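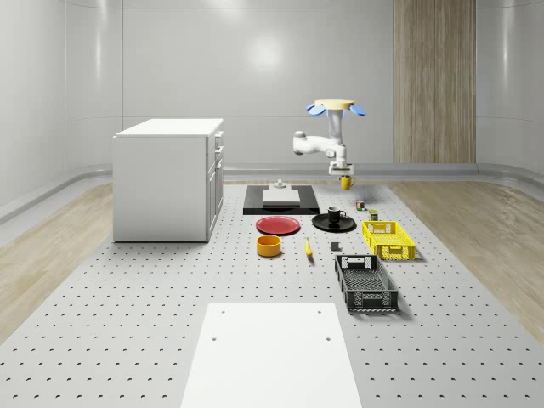
The Rolis club meets after school, and I'd planned on staying an hour. I stayed for three! The students are teaching a robot arm to clear up dishes in simulation before they ever touch the real thing, and everybody has an opinion about mugs (the handles, mostly – don't get them started). They'd logged 245 practice runs when I visited, with 102 to go before the Lerkovum contest in June. I asked for a turn at writing the grasp code. My best attempt took 40 minutes, and they kindly let me keep it.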